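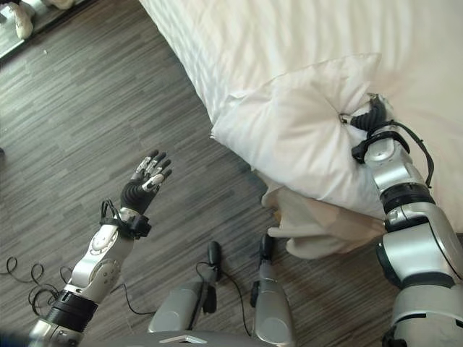

White pillow at the corner of the bed, striped white cover, cream fabric hanging at the side.

From: Samina Bajwa
To: Atstead house list
Date: Jul 27, 2019
Subject: Re: Bedding for the upstairs rooms

Sidra,

Answers to your questions below, with your message quoted underneath so the rest of the list can follow.

Pillows first. The white ones are fine to keep using. They still plump up well, and I would sooner spend the money on cases. When you change them, take hold of the case by a top corner and shake the pillow down to the closed end. If the corners stay empty the pillow looks flat no matter how full it is. A few of the cases we have now are a size too long, and I have put those in the hall closet with a note on them. Please don't put them back on the beds.

On the striped covers, I agree they should stay. The stripe is faint enough that you can mix old and new without anyone noticing. Run the stripes lengthwise. Smooth from the middle out to the long side and leave the last few wrinkles alone, as they drop out overnight.

The cream pieces are harder. They look yellow next to the bright white, and I know that bothers you. I washed one twice and the color did not change, so I think that is simply the color it was sold as. I would keep them for the winter and decide in November. What I do want fixed is the length. They come very close to the floor, and on plank floors they pick up every bit of dust when someone sweeps. Folding the top edge under the mattress a hand's width takes care of it.

I asked Janjua for a price on new cases and they quoted $200 for the set, delivery included. Nuvgate was $77 cheaper but only had them in ivory, and I don't want a third shade in the house. Unless someone objects I will order from Janjua.

The back room at Stisau can wait until the mattress there has been turned.

Samina

Sidra Sial wrote:

> Hello all,
>
> I am making up the upstairs rooms next week and have some
> questions before I start.
>
> 1. Are we replacing the pillows or only the cases? I have 13
> cases on the shelf and they are not all the same length.
>
> 2. Do the striped covers stay? I like them, but I was told
> we were going to plain.
>
> 3. Can we get rid of the cream pieces? Everything else on the
> beds is white and they look old beside it.
>
> Also, does the room at Stisau get the same bedding, or is it
> separate?
>
> Thanks,
> Sidra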